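In praise of the big dumb button

I love a mushroom push button, and I think touch panels have pushed it aside far too quickly. You can hit one with a glove on, or an elbow, while looking somewhere else entirely! At Kasero we swapped 6 of them for a screen in July and I missed them by lunch. Give me a fat yellow cap, a silver collar and a blue contact block with proper screw terminals, every time.
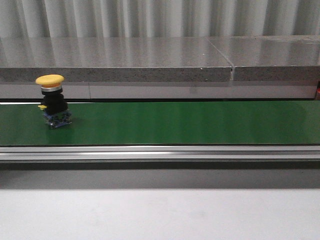

Does a cap that size get bumped by accident? Sometimes, and a simple guard ring around it takes care of most of that.

I'd still fit one on every line we have.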